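Reading time: 2 min

Bedding and Linen Replacement, Fluststead Hostel
Progress report to the Drelevgate Fund, August
Prepared by Percy Taipe. Checked by Abelardo Espinoza.

1. Summary

The grant covers replacement bedding, a change of laundry contract and repainting of the upper-floor bedrooms. Bedding is complete. The laundry contract is running. Painting is behind programme and is dealt with in section 4. 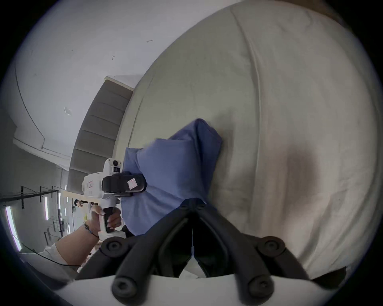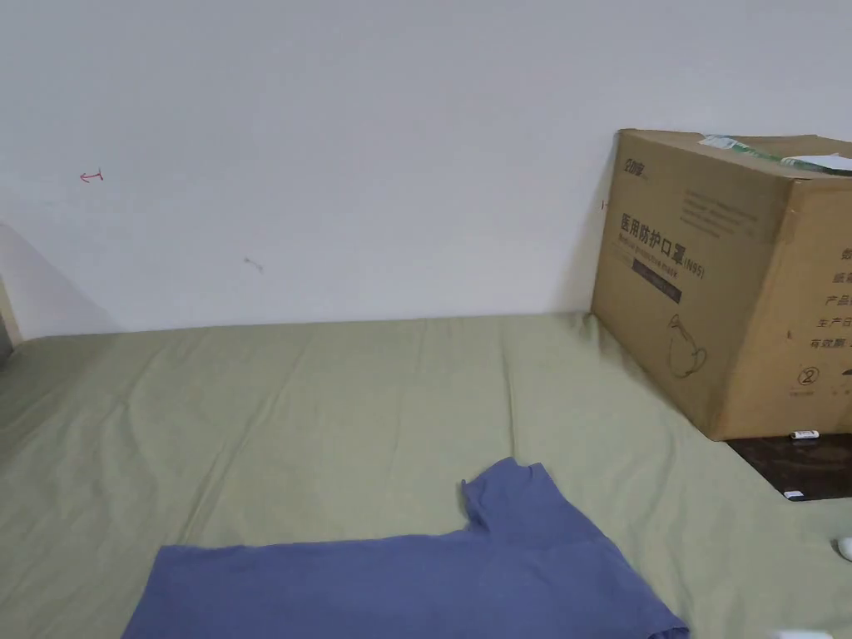
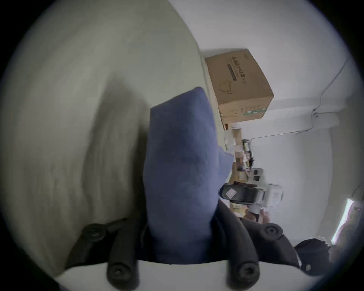
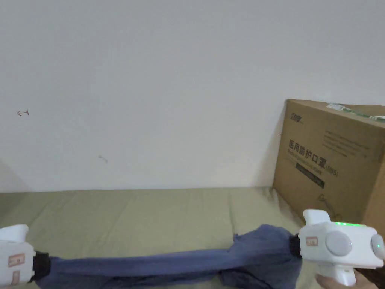
2. Bedding

All 100 duvets have been received and issued. Two were returned to the supplier with split seams and exchanged at no charge. Pillows were delivered in a separate batch and are also in use. Each bed now has two sets of sheets, one on the bed and one in the store. The old stock has been sorted, and anything past use has gone for textile recycling.

The mattress protectors first quoted for were withdrawn from sale. A heavier grade was bought instead and the difference met from the hostel's own budget.

3. Laundry

Agudelo took over the contract at the start of the reporting period. Collection is at 7.30 a.m., with clean linen returned the following afternoon. Items processed to date: 2,705. Losses stand at five pillowcases, for which a credit has been requested.

Duvets are washed at change of resident and whenever marked. The wash temperature for coloured items was lowered after some early fading, and no further fading has been reported.

4. Painting

Work on the bedroom walls has been held up by a leak above the east landing. The roof repair is finished but the plaster needs longer to dry before it can be sealed. Rooms on the west side will be painted first. The contractor has agreed to hold the original price.

5. Spend

Bedding is within budget. Laundry is slightly over, owing to the extra collections made in the first fortnight. No change to the total grant is requested. We ask that the unspent painting money be carried into the next period.

6. Next period

Paint west-side rooms. Recheck moisture readings on the east landing. Agree a stock count procedure with Agudelo. Send copies of all invoices to the Fund with the next claim.

Related items
Drollolholm Hostel: boiler replacement, final report
Fluststead Hostel: roof repair, interim note
Guidance on carrying forward unspent grant
Claim form and notes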